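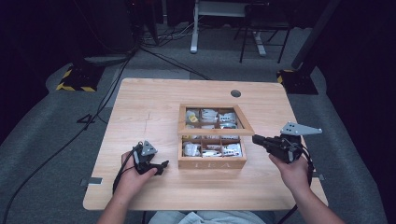 Does a robot learn to tidy up just because a person tidied up 2,000 times with grippers in their hands? It learns to copy tidying, and I'd want a lot more evidence before I called that the same skill.

Opinion | Robotics

The Mulel paper has been passed around our office all November. Its method is cheap and I like it for that. You hold a pair of grippers, do the chore yourself, and the recordings train the arm. Sorting small things into a wooden tea box is a fair test, with narrow cells and a glass lid to mind.

My trouble is with the scoring. Itzel Cuautle and her co-authors report 858 trials, but every one used the same 5 layouts the arm was trained on. Move the box a hand's width, or give it one with different dividers, and we have no idea what happens. The colour of the table never changes either.

Eustaquio Nava at Feyisa tells me generalization is "the next paper." It was the next paper last time, too. People also feel their way when a piece sticks, and I can't find a word on how much of that survives the recording.

I'd trade the whole results table for 9 runs in a stranger's kitchen, failures included.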